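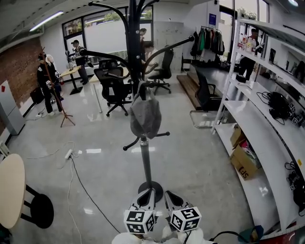 Herdale Lost Property Register

A table of items handed in at the front desks of the Herdale shared offices, with how each one was logged, stored and claimed. Maintained by Rochelle Sutcliffe.

What is in it

The register has 1182 rows, one per item. Of these, 860 were returned to an owner. The remaining rows are items that were donated, thrown out or still on the shelf when the export was made in November.

The rows come from two buildings, Brurimden and Faulkner. Brurimden has used the same log sheet from the start. Faulkner kept a paper book for the early part of the period, and those pages were typed up later. Rows from the paper book have "book" in the source column and tend to have shorter descriptions.

Files

register.csv: the main table
categories.csv: category codes and their plain names
sample.csv: 50 rows for trying out scripts
CHANGES.txt: corrections by release

Columns

item_id: a number, unique across both buildings
building: brurimden or faulkner
source: sheet or book
category: a code from categories.csv
description: free text as written by the desk, spelling left alone
place_found: free text, for example "by the coats, second floor"
month_in: month the item was logged
month_out: month it left the shelf, blank if it had not
outcome: returned, donated, discarded or held

Categories

Umbrellas, bags, clothing, keys, chargers and cables, drink containers, glasses, paper, other. A bag with things inside is logged once, under bags. The contents are not listed. Single gloves go under clothing. Until release 2 they were under other, so counts from older copies will differ.

What was removed

Names, phone numbers and badge numbers were taken out of the description column by hand. Wallets and ID cards are not in the register at all. They go straight to building security and are logged there.

Known problems

The place_found column is uneven. Some desk staff wrote a room name and some wrote only the floor. We have not tried to standardize it.

In the book rows, month_out is sometimes the month the page was tidied up and not the month the item left. Don't use these rows to work out how long things stay on the shelf.

There are duplicates. An item moved from one building to the other may appear in both. We merged the ones we could match and left the rest.

Loading it

The files are UTF-8, comma separated, with a header row. Item IDs have leading zeros, so read that column as text. The Nerkell import tool handles this if you pick "keep as text" on the second screen. Spreadsheets will usually drop the zeros.

Corrections

Send the item_id and what should change to the Herdale front desk, marked for Rochelle. Fixes go into the next release and are listed in CHANGES.txt.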